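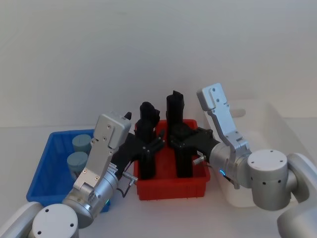
4. What people call the thing they keep things in

I came into this part of the study expecting "box" to win everything. It's short, kids learn it early, and it covers shoes, cereal and jewelry without anyone blinking. And it did win when people were talking about cardboard. But once the talk moved to plastic, my 53 speakers went all over the place, and that's where I spent most of my spring (and most of my patience).

The full set comes to 2,289 mentions of an open or lidded household container, pulled from recordings made in kitchens, garages and laundry rooms. I threw out about 1,300 more where I couldn't tell what the speaker meant. Khadija Belkadi coded the recordings separately from me, and we argued over the leftovers on the phone. Most of our fights were over "tub," which I hear as something with a lid and she hears as something you could wash a dog in. We kept both readings and marked them apart.

Age did less than I'd hoped. The older speakers used "basin" and "pail" a little more, mainly for things that had once held water, and the younger ones said "bin" for nearly anything with an open top. Place did more. The speakers who grew up in Kilby had "tote" for any storage container you could carry in two hands, while the ones from Drotby saved it for a cloth bag and thought the other use was very funny. 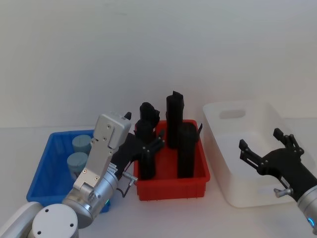 Shape words are the trickiest group, and I want to go slowly with them. Petersen's older word list treats "tray," "bin" and "crate" as a simple ladder of depth: shallow, deeper, deepest. My speakers didn't climb that ladder at all. They would call a thing a crate when its sides looked sturdy, however deep it was, and ribs and a thick rim seemed to do a lot of that work. Take the red container between the blue one and the white one. With those ribbed outer walls I'd say "crate" without thinking, while the shallow blue one beside it is a tray to me on most days and a bin on the others. Dirk Ostermann, reading a draft of this section, wrote "all bins!!" in the margin, and I've left him in the data as a very firm voice for the other side.

Color comes in too, but in a different spot. People rarely used it the first time they mentioned a container. It showed up on the second mention, when there was another one close by to keep it apart from — "the bin," then "no, the red bin." One speaker dropped the noun by the third round and just said "put it in red," and her whole family followed her. 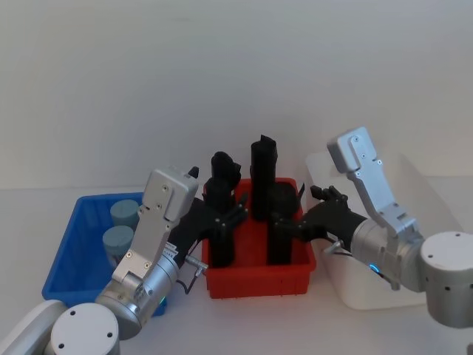

Figure 2. Plastic bins on a white tabletop, with the red bin in the middle and the blue bin on the left.

A row like the one in Figure 2 gives a speaker two easy ways out, color and position, and the recordings have plenty of both. "The middle one" is common when everybody is standing on the same side of the table. It gets much shakier when two people face each other, and "left" is worse still. I had one couple from Ivance go back and forth for most of a breakfast over which left was meant — they were talking about bread.
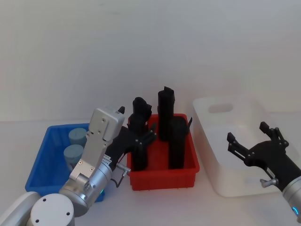
Color doesn't have that problem, so I'd expect it to take over whenever speakers face each other, and mostly it does. The holdouts are the people who have lived together longest. They kept their "left" and their "middle," and they seemed to share one fixed viewpoint for the whole room, usually from the sink. Edeltraud Vogler suggested I check whether that viewpoint moves when the kitchen is rearranged. I had only one household that moved its furniture during the recordings, in April, and for the rest of that month the father went on calling the flour container "the left one" with the wall now on his left. His daughters corrected him every time. I come back to that family in Section 5, where I look at what happens to a name after the thing itself has been moved, swapped out or broken.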